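Does a Series Need Nine Books?

The Kostley Readers' Letter, August issue

The publisher's flyer for the new Ekinci book arrived with two exclamation points in the first line, so I was already in a bad mood. It says the series has "grown beyond anything the author imagined." I believe that part. The first book was supposed to be one book. It ended. The colony ship landed, the navigator died, and the last chapter closed on her brother planting beans in gray dirt. I read it in one weekend and lent my copy to three people, and I only got it back once.

We are now on number nine. The navigator has been alive again since number four.

I don't think long series are bad. I have shelves full of them. What I doubt is the claim, made in every flyer and most of the fan pages, that more of a thing we liked must be worth having. Book five of Ekinci spends 120 pages on a trade hearing. I have been told by people I respect that the hearing pays off in book seven. I read book seven. The payoff is that a man who spoke at the hearing shows up in a hallway and says he remembers it.

Then there is the matter of who wrote them. The cover still carries the same name in the same big type, and under it, starting with book six, a second name in type so small I took it for the cover artist. Shared bylines have a long and sometimes fine history in science fiction, and I wouldn't complain if the publisher would just say who did what. They won't. The flyer calls it "a true partnership." A reader at the Bukville branch, Nanami Yagi, has gone through books six to eight and marked the chapters she believes came from each hand. She gave a talk on it at the library and I went, expecting to argue.

I still think she overreaches. Her main evidence is that one of the two writers likes semicolons and the other starts chapters with the weather. An editor could account for both, and so could a writer getting older. But her point about the brother is hard to shake off. In the early books he never explains a joke. From book six on, he explains them all. I went home and checked, and she's right, with one exception in book eight that she may want to look at again (the scene with the broken pump).

There were questions afterward, mostly about whether any of it matters if the books are fun. One man said he had read all eight twice and hadn't noticed a change. I have no answer to that. He seemed happier than me.

What about the new one? I have read the advance chapters, the ones handed out at the Nollville book fair, and they are better than I expected, though that isn't saying a lot. The setting has moved off the ship to a repair yard, and for once the machines are allowed to be slow and a bit dull, as working machines tend to be. The old books had robots that quoted poetry and fell in love. In these chapters there is a loader that puts parts on racks and takes them off again, and it doesn't have one clever thing to say. I found that restful.
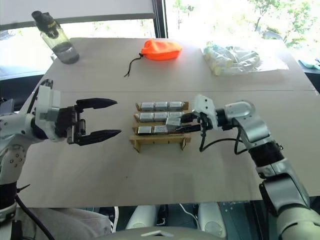
Two robot arms and a small cardboard rack.

The flyer also promises "the answer readers have waited years for." Which one? I can think of several questions I stopped asking somewhere in book five. If it means the signal from the second moon, I would point out that we got an answer in book three, and then in book six we were told it was a mistake. I am not sure why a third answer should be trusted more than the first two.

The hardcover runs to 435 pages, and there is a signed edition limited to 1000 copies, priced as though there were ten. I won't be buying that one. The library in Kostley has ordered two of the regular copies, and the hold list opens on August 18, 2025. Put your name down if you want it early. I have put mine down, and anyone who thinks this weakens my argument is free to write in.

For newcomers, my advice has not changed. Read the first book and stop at the beans. If you can't stop, read the second, which has a very good storm in it, and skip the prologue. After that you are on your own, and please don't tell me about the hearing.

Next month's letter will have Nanami's chapter list in full, along with a short reply from me. Corrections to last month's piece on pen names: I gave the wrong order for the two short novels in the back section. The shorter one came first.

Kostley Readers' Letter | Contact: leave a note at the library front desk | © 2025 Kostley Readers' Letter | Back to top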